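Equipment diary – disassembly cell, Ondside workshop

June 23, 2025

Entry kept by Heiðrún Lykkegaard, equipment planning

The morning was given over to the second draft of the equipment budget, which must reach Akosua Ackah in finance before she closes the list for the September round. The first draft came back with two remarks in the margin. She wished to see the grippers separated from the arms, and she asked why spare fingers had been entered under consumables when last year they were carried as tooling. Both points are fair. I have moved the fingers back to tooling and left a note so that the two years may be compared.

The quotation from Flotholm arrived shortly before ten. It covers one replacement gripper, a mounting bracket, and a service visit, with delivery in eight weeks. The price is held for 39 days. The corresponding offer from Junis is lower on the gripper and higher on the visit, and does not include the bracket at all. I have written to ask whether a bracket can be added, and whether their cable set is long enough to run the full length of the arm with some slack at the wrist. I should prefer not to compare two totals which do not cover the same goods.

After the post I went down to the cell to check the tooling list against the work. A Dell tower was on the slotted table, lying on its side with the interior open, and one of the arms had its gripper down towards the drive bay. The second arm stood behind the case. 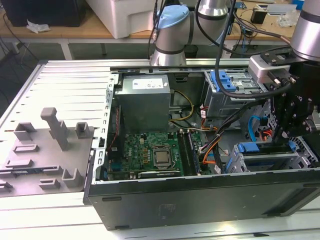 Points for the budget

Drive bays. The release tabs on this model are blue, and the optical drive cage has plastic latches in the same colour. Older cases in the store are fastened with screws instead. The request should therefore name both types of case, and the screwdriver attachment should remain on the list even if the grippers are approved first.

Cables. The power bundle loops from the supply towards the middle of the chassis, with the orange SATA cables curving down on the right. Narrower fingers would be of use in a space of this kind. Flotholm lists a narrow pair as an extra; Junis supplies one with the gripper. I have entered three pairs.

Fixtures. The gray tray to the left of the case, with its upright post and four raised holders, is of the present pattern. I propose to order two further trays of the same pattern and to delay any new design until the list of parts has settled. Fahmy have offered to mould them at the price agreed last year, provided that the order is placed in one lot.

Cable routing. A thick black cable arcs down along the arm to the gripper, and there are more black cables draped round the arm at the back. Clips and sleeving are small sums, but they were left out of the first draft entirely. They now have their own line.

Workbench. No request this year. The wooden top will serve, and the money is better placed in tooling.

In the afternoon Akosua telephoned about the service contract. Her view is that a single visit each year is insufficient if the cell is to handle 52 units a month from September, and she would accept a second visit if I could find the sum elsewhere. I suggested the reserve for software licences, of which we have used very little. She asked for this in writing and I sent it before four o'clock.

We did not agree on training. I have asked for places for three members of staff, and she has allowed one. My own opinion is that one trained person is a weak arrangement during the holiday months – the cell stood idle for eight working days last summer for that very reason. I have left the three places in the draft with the dates of the stoppage attached, and she may strike them out if she sees fit.

To be done tomorrow: obtain the bracket price from Junis, confirm the quantity of trays with Fahmy, and correct the heading on page two, which still bears last year's project code.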